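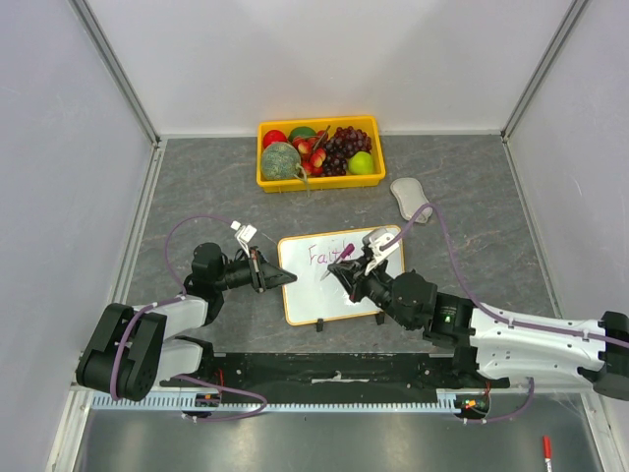 Anas Tawfik
Technical Writer, Jariscombe Display Furnishings

Plandeck Countertop Message Board
Section 5: Placing and Lettering the Board

Read this section before writing on the board for the first time. Mounting on a wall rail is covered in Section 2.

Before you start

The board can be used flat on a counter or table. The surface under it must be level and free of crumbs and grit, which scratch the back panel. Stone, sealed wood and laminate tops are all suitable.

Peel the protective film from the writing face. Film left in place takes ink but does not release it.

Placing the board

1. Clear a space at the center of the work surface. Move fruit baskets, bowls and similar items to the rear, as with the yellow basket in the photo.
2. Lay the board down with the writing face up.
3. Turn the board to a comfortable writing angle. A slight counterclockwise rotation suits most right-handed writers.
4. Press each corner in turn. If the board rocks, fit the 2 adhesive feet from the accessory bag (part 199) under the high side.
5. Route any cables around the board. A cable trapped underneath will lift one edge.

Note: Stems and leaves that hang over a basket rim can drip after the fruit is washed. Let produce drain in the sink first.

Lettering

1. Shake the marker with the cap on, then test it on scrap paper.
2. Start on the upper half of the board. A single short word, such as "Faith", leaves the lower half free for a second line.
3. Write with light pressure. Thin strokes dry faster and wipe off more cleanly than filled letters.
4. Keep the pen hand clear of finished letters until the ink is dry.
5. Replace the cap.

Caution: Use dry-erase markers only. Permanent ink will stain the writing face and is not covered by the Skirnex surface warranty.

Reflections

The writing face is glossy and will show faint reflections under overhead light. If the lettering is hard to read, turn the board a few degrees or move it away from the lamp. Do not apply matte spray.

Erasing

Wipe with the dry felt pad. For marks left overnight, use Ashworth cleaner (order no. 753) on a soft cloth, then dry the face fully before writing again. Keep cleaner away from uncovered food.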